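Sturnow home robot trials on hold after grip fault

Inetti has stopped trials of its two-armed tidying robot in Sturnow after one of the machines failed to let go of a cushion and carried on pulling. The fault was logged during a run of 300 household jobs, and 21 of them ended with the grippers closing harder than they should have.

No one was hurt. The firm said the worst damage was a split seam and a bent finger on the left gripper – the stop button worked each time it was pressed.
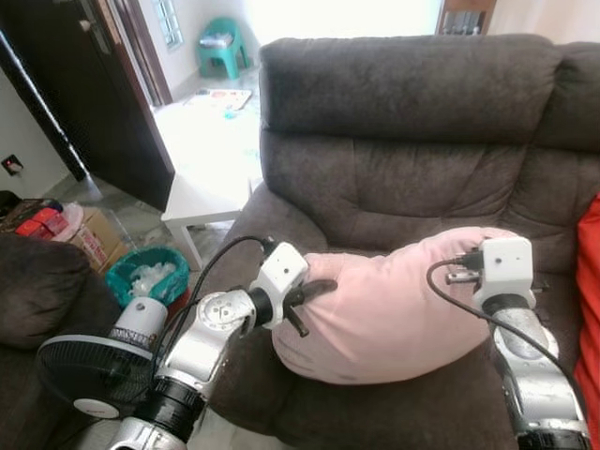

Engineers have traced the trouble to a force reading that drifts when both arms hold something soft. Sison, which supplies the grippers, is sending new control boards and has asked other customers to keep to 30 per cent of full grip until they are fitted.

Trials are due to start again in January, with a member of staff in the room at all times.

Comments

gutberg_road: We were down for the next round. Had a text to say it's off, no new date yet.

Pat80: Does the 30 per cent limit apply to the single-arm model as well? The article doesn't say.

marrowfat: 21 out of 300 is a lot for picking up cushions.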